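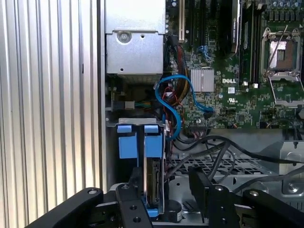

Enent open day at Bolledport, 28th September: was it worth the trip?

I fix computers for friends and family (and friends of family, and somebody's dentist), so when Abena Appiah told me there was going to be an open day with a robot taking old desktops apart, I was in the car before she'd finished the sentence. The robot is called Song, the company behind it is Enent, and they had it set up in the back half of the Jallanum building in Bolledport. Entry was free. Parking was not.

The machine on the bench was an old Dell tower with the side off, one of those with the blue pull tabs on the drive carrier, and I got weirdly nostalgic because I must have had my hands in dozens of them. Hipólito Ocampo ran the demo. He talks fast and he knows his stuff, and he let people ask questions the whole way through, which I loved — even the kid who wanted to know if it could do a PlayStation.

So, the good bits first. The gripper is two black fingers, and they are gentler than they look. Song went down toward the drive bay slowly, stopped, corrected itself a tiny bit to the left, and got hold of the carrier on the second try. I've broken more of those blue plastic rails than I'd like to admit, and it didn't even make them creak! There's a screen beside the bench with the view from the wrist camera, and I spent half my time watching that instead of the arm. You get right down in there with the cables, the heatsink, the little DELL on the board, closer than I'd ever put my own face.

Now the grumbles. Cables are a problem. A big loop of blue SATA cable was hanging right across the middle of the case and Song clearly didn't like it. The run I watched took 273 seconds for one drive, and Hipólito had to reach in and unplug a connector by hand. I could do the whole job in under a minute with a cup of coffee in the other hand. He was very up front about it, to be fair, and said connectors are what they're working on next. They did 9 towers over the day and 3 of those needed somebody to step in more than once.

They also had a sheet on the wall saying Song has done 663 drives so far. I would have liked to know how many of those still spun up afterward, but the man I asked went off to find out and I never saw him again.

The room itself was a bit cramped. If you're short, get there early and stand on the left side, where you can see past the arm. The sound was bad at the back, and there were no chairs (my knees noticed). The handout is one page and mostly photos, so bring a notebook if you care about the details.

Would I go again? Yes, happily. Abena wants to see it do memory and graphics cards, and Hipólito told us that might be ready for the next one. Four stars from me, and the missing one is for the parking.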